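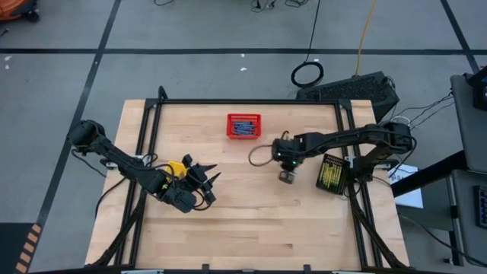 The two arms share a butcher-block top inside a black aluminum frame. Marcus Szabo built the table in August.

5 comments | 110 shares

Marcus Szabo wanted a workbench first and a robot second. The block top came from a kitchen reno, and he cut the black extrusion himself on the drop saw at Gruveck, the shared workshop where he pays for a bay by the month.

The project is called Murkeo. It has two arms, one on each side of the table, and they don't have the same hand. The left gripper has two pointed fingers that open like jaws. The right one is small, square and gray, and works facing down at the wood.

"I couldn't decide, so I made both," Szabo says. "The pointed one is better at pulling a single thing out of a pile. The square one is better at putting it somewhere."

Sorting is the job for now. A red plastic basket holds the blue pieces, and a black tray takes the yellow-green ones, which stand upright in rows. Szabo has logged about 200 hours on it, most of them after supper.

Wiring took longer than the frame did. He redid the wrist cables twice, and left a generous loop at each one so the joints can turn without tugging. The computer case sits on the floor behind the table. He plans to move it onto a shelf once he has settled on a cable length.

His other advice is to square the frame before bolting anything to it. His first try was out by 5 mm across the corners, and he had to take both arms off again to fix it.

A parts list will go up on the Gruveck board this winter. Szabo is still working on the software that keeps the arms out of each other's way.

Posted 10/26/22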